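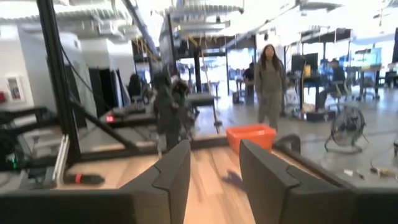
Preltach mill to add second kiln as demand for pale hardwood grows

November 24, 2020

The Preltach sawmill outside Fekau will build a second drying kiln over the winter, the company said in a statement. It expects to be drying boards in the new building before the end of spring.

The mill cuts mostly birch and maple, along with a smaller amount of ash. It has run with one kiln since it opened, and for most of this year that kiln has been the slowest part of the operation. Logs have been coming in and going through the saws at the usual rate, but the boards have been waiting in the yard for a turn to dry. Customers who used to get an order within a few weeks have been told to allow up to three months.

Preltach says the wait has been caused by a rise in orders from furniture shops and from people doing work on their own homes. Table tops, desks and shelving account for most of it. The company said sales to flooring installers, which used to be its main business, have stayed about the same.

The new kiln will stand on the north side of the yard, next to the existing one, on ground now used for stacking lumber. The stacks will move to a gravel lot across Kallio Road that the company bought last year. Town council approved the site plan at its November meeting. The approval came with conditions on truck movements, outdoor lighting and the handling of runoff from the gravel lot.

Under the conditions, trucks may not cross Kallio Road between the yard and the lot before seven in the morning or after six in the evening. Preltach must also put up a fence along the part of the lot that faces the houses, and pay for a marked crossing with a flashing signal. Several people who live on the road had written to council about noise and dust. Council's written decision says a gravel lot is allowed under the present zoning, and that the dust can be dealt with by watering in dry months. The town will look at the watering schedule again after the first summer.

Heat for the kiln will come from a boiler burning bark, sawdust and trimmings from the mill. The existing kiln is heated the same way, but the mill still produces more waste wood than it can burn, and sends the rest by truck to a pellet plant. Once both kilns are running, the company expects to send very little away.

Hardwood boards are dried slowly to keep them from splitting or cupping. At Preltach they first sit outdoors in stacks, with thin strips of wood between the layers so that air can move through. They then go into the kiln, where the heat and humidity are changed in steps over a number of days. Thicker boards take much longer than thin ones, and a load has to be made up of boards of the same species and thickness. With one kiln, a load of thick maple holds up everything behind it. The company plans to keep the older kiln for thick stock and use the new one for thinner boards.

Colour is another reason for the project. Birch and maple can stain grey or brown if they are left too long in warm weather before drying, and pale wood is what most buyers are asking for now. Preltach said a larger share of its boards was marked down for staining this summer than in any earlier year. The marked-down boards are sound and are sold at a lower price, usually for painted work or for the inside parts of cabinets.

The work will add 18 jobs at the mill, which now employs 32 people. Most of the new positions are in the yard and the sorting shed, with a few in maintenance. Hiring will start in the new year. Training for kiln operators will be done on site, and the company said no earlier experience is needed for the yard jobs.

Cisano, a furniture workshop in Fekau that makes dining tables and benches, is one of the mill's larger local customers. The workshop said it had turned down orders this fall because it could not be sure of getting enough dry birch. It has bought some boards from farther away, but freight added to the cost and the colour did not always match what it had in stock. It expects to go back to buying all of its birch from Preltach once the second kiln is open. Prices for its tables will stay where they are until then.

Smaller buyers have also been affected. The mill used to open its retail shed to the public six days a week and now opens it on two. The shed sells short lengths, offcuts and boards with knots or other marks that the larger customers will not take. Preltach said it would return to longer hours when there is enough dry stock to fill the racks. Until then, people looking for a particular size are asked to phone before making the trip.

Some of the logs for the added production will come from private woodlots in the district. The mill already buys from 19 landowners and is looking for more within a short drive of Fekau. It pays by grade and wants straight logs without metal in them. Old fence wire and nails are a regular problem in trees cut near farm fields, and every log goes past a metal detector before it reaches the saw. Landowners who want to sell can ask for a visit from the mill's buyer, who will walk the lot and mark trees at no charge. There is no obligation to sell after a visit.

Site clearing is due to begin as soon as the stacks have been moved. Concrete for the floor will be poured if the weather allows, and otherwise will wait until the ground thaws. The building has a floor area of 805 square metres, including the boiler room and a covered loading bay. The walls and roof will be put together from insulated panels made off site.

One lane of Kallio Road will be closed at times during the work on the crossing. Flag crews will direct traffic, and the school bus will keep its present stops. The town will post closing times on its website and on a sign at the corner by the mill gate.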